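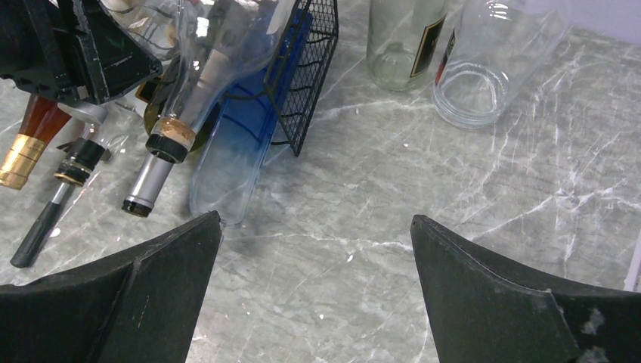
Page last changed: 4th September

3.2 The bottle task

Our student team at Ivville chose bottles for the term project because they are friendly objects to people and rather unkind ones to grippers – clear glass most of all. Doina Stoyanova set the rules in June, and each pair of students was given 300 practice runs. 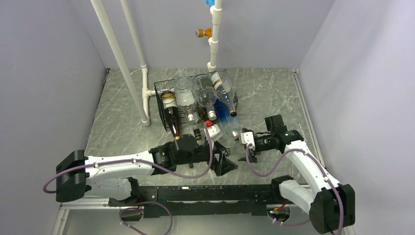 Figure 4. The two-arm cell with the wire basket of bottles.

Print this page | E-mail this page

Scoring took us longer to settle than we would like to admit. Itsuki Hayashi wanted one point for every bottle lifted cleanly, and we gladly followed him. Of 354 scored runs, the ones we talked over most began with a layout like the one in Figure 5, with two clear bottles upright beside the basket and others lying across one another inside it.

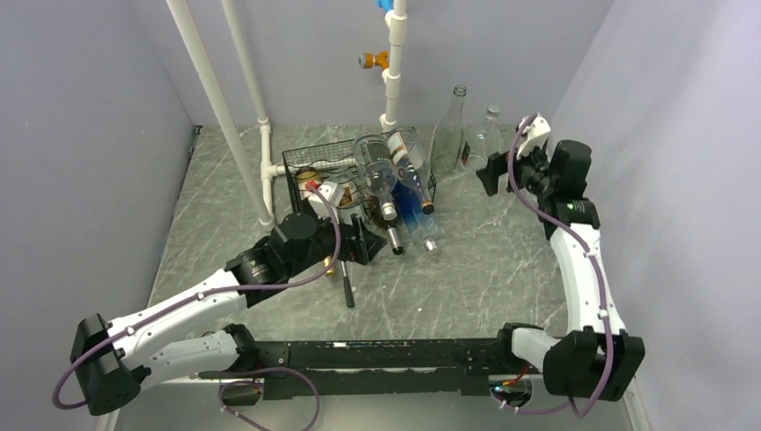
Grading the students' own planning notes was the happiest part of the work. We asked each pair to write down, before touching the controls, which bottle they would go for first and with which arm. Many picked the shorter standing bottle, as the right gripper already hangs close to it, and left the dark brown one, lying under two others, until later.

2 comments | 4 shares
Contact the Clenholm project office | Back to top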